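Household Chore Readiness Checklist, Robot Unit, Site Visit 2
Site: Celden house, table room and back room
Checked on: Jun 9, 2024

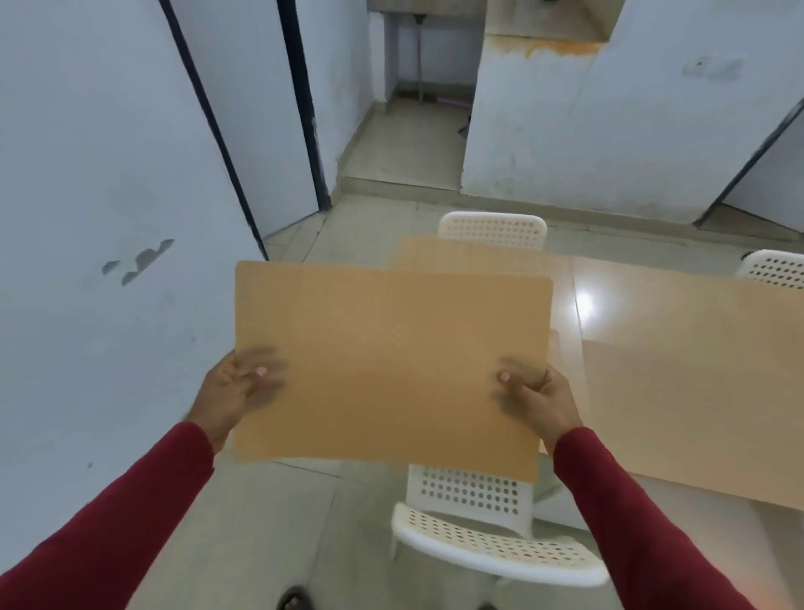

Purpose of the visit was to decide which chores the Drunis unit can take over in this house and which ones must stay with a person. I used the same list as in February, with two items added. The first added item is flat board handling, and I consider it the most difficult one here. A person takes the board by its left and right edges, thumbs on top, and keeps it more or less level in front of the table, above a chair. The lower edge of the board is a little warped, so a gripper which expects a straight edge will close in the wrong place.

Marks used: OK, PARTLY, NO, NOT CHECKED

1. Lift one flat board from table
PARTLY. Unit lifts it when the board lies alone. When two boards of similar color lie close together, it takes the wrong one or pushes both.

2. Carry board with two arms, level
NO. The arms do not arrive at the same moment. Maximum tilt allowed in the Mac Carthaigh sheet was passed on the first try. I stopped the test there.

3. Detect table edge under strong reflection
NO. Table top is glossy. With the ceiling light on, the unit reads the bright spot as an object and goes around it. With the light off, OK.

4. Move plastic chair, perforated back
PARTLY. Pushing is OK. Pulling is not reliable, the fingers catch in the small holes. Please do not repeat before the finger covers are changed.

5. Drive on floor tiles
OK. Grout lines make no problem.

6. Pass threshold to back room
NO. The step is low but the wheels stop at it. A ramp is needed, or we accept that the unit works in one room only. My opinion is to accept this for now.

7. Wipe table after use
OK. 95 percent of surface covered, corners are missed.

8. Mop floor in back room
NOT CHECKED, see item 6.

9. Emergency stop, by button and by voice
Button OK. Voice command failed one time, reported to Bivum under number 209. This must be closed before any person works beside the unit.

10. Battery after full program
OK, 50 percent left.

General comment: wiping may be given to the machine, with a person in the house. Boards and chairs stay manual until items 1, 2 and 4 are repeated with good result.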